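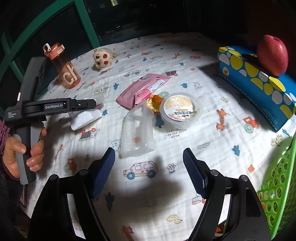

From: Tirta Lumenta
To: Torwood House household list
Subject: Re: snack table, what to keep and what to toss

Guoqing Shi wrote:

> Before I go shopping for May, can somebody tell me what is left from
> the last snack box? I have the order form from Skitamton open and I
> don't want to end up with another bag of things we already have. Also,
> is the white blanket with the cartoon print the one from the second
> floor? Hongjun Bai has been asking where it went.
>
> The form closes at 7 in the evening. Last order number was 2333 if
> you need to look it up.
>
> Guoqing

Guoqing,

Yes, it's the second-floor blanket. I put it down because the crumbs come off it more easily than off the bare surface. It goes in the wash tonight on warm and Hongjun can have it back tomorrow. Please shake it out over the balcony before it goes in the machine. Last time the filter was full of cracker.

Leftovers first. The pink packets are the ones people like, so put those down again. The orange crackers break easily and I would skip them. I found pieces outside the packet both times I looked. If Grirkodetti still has the thicker kind, get one bag and we'll try it. The small round cups with the printed lids are fine, but one per person is plenty.

Containers next. Weidong Du wants to save the clear round ones for buttons and screws. I have no objection as long as they get washed and have the labels soaked off. The ribbed trays are a different matter. They don't stack with anything and the shelf over the sink is full, so those go in recycling. Rinse them first. The building sent back our whole bin in March over one dirty tray.

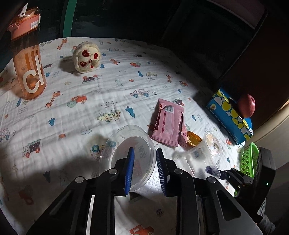

Round container, pink packets, orange bottle and the plush.

The orange water bottle needs a home. It has "ch" in big white letters down the side. If it's yours, take it off the blanket before tonight, otherwise it goes on the lost and found shelf by the door. Same for the plush toy, the cream one with the red spots on its face. I don't want either of them going into the laundry by mistake.

For the order, the budget is 24 dollars and that has to include delivery. Jinlong Du offered to pick it up on foot if we stay under the minimum, so tell him before the form closes. The Duan store on the corner has tissues cheaper than Skitamton does, so leave those off the form. We aren't out yet in any case.

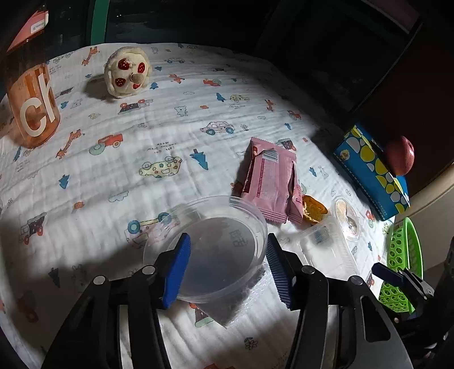 Fruit I would buy separately and only a little at a time. Apples keep, bananas don't, and the last bunch went straight into the compost. If anyone wants something else, write it on the sheet on the refrigerator with your name next to it. Requests with no name get crossed off.

One more thing on wrappers. Foil candy wrappers and snack packets go in the regular trash, and so does bubbly plastic sheeting. The building does not take any of it with the bottles. I asked at the desk and the notice is number 574 on the board downstairs if you want to read the whole list.

I'll clear the table after dinner. Anything you want kept, move it to the kitchen counter before then.

Tirta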